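Chapter 4
Small Things on a Big Table: Sorting Before You Store
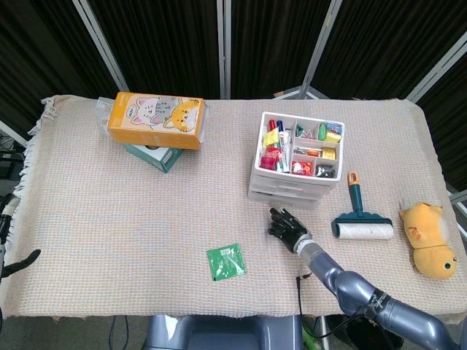
I have a confession to make before we get into this chapter. For years I bought storage first and sorted second. I'd come home with a set of drawers or a divided tray, feeling terrific about myself, and then I'd shovel everything into it until it was full. Pens went in with tape, tape went in with batteries, and whatever was left over stayed on the table until company came (and then it went into a bag in the closet, where some of it still lives).

So we're going to start with the table. In Chapter 3 we dealt with big, stubborn things like coats and bedding, and you probably noticed that those jobs are tiring but simple. A blanket is a blanket! Small things are harder. A tabletop can hold a tissue box, a lint roller, a plush toy, a pad of sticky notes and a couple of markers, and every one of those wants a different kind of home. The tissues need to stay where a hand can reach them. The markers do fine standing up in a tray. The plush toy doesn't belong with the office supplies at all, however cheerful it looks sitting near them.

I learned most of this while helping set up the shared craft room at Isulstead, where I taught an evening class one June. We had one long table, a cloth over it, and a supply order from Ruppert that must have been packed by someone in a very generous mood. There were 200 sticky-note pads. I put them in the drawers because the drawers were there, and for the rest of the month we had no place for scissors.

What would I do now? I'd ask two questions about each object before I touched a single drawer. How often do I reach for it? And what do I reach for along with it? You'll see these again in every section of the chapter, so please write them inside the cover or on your hand.

The first question sorts things by height, more or less. In a drawer organizer with an open tray on top, the tray is the best real estate you own. Markers, tape and the pad you scribble on every day go up there. Spare pads go below. If you have to pull out a drawer every time you want a pen, you'll quit putting the pen back. I give myself 2 days.

The second question sorts things by company. Tape likes to be near paper. A lint roller gets used on the way out the door, so it may be happier by the coats, even if it has been lying on the craft table since last winter.

Words to know in this chapter

Open tray: the top level of an organizer, divided into compartments, with no lid.
Backstock: extras of something you already have out in use.
Visitor: an object that belongs in another room.
Parking spot: a temporary place for an item you haven't decided on yet. It gets emptied at the end of the session.

Before you read on

Pick one table in your home and leave it exactly as it is. Get a sheet of paper and write down the first 17 things you see on it, including wrappers and packets. Put a V beside each visitor and a B beside any backstock. Don't move anything yet! We'll use your list in Section 4.1, where we start with the visitors and walk them home.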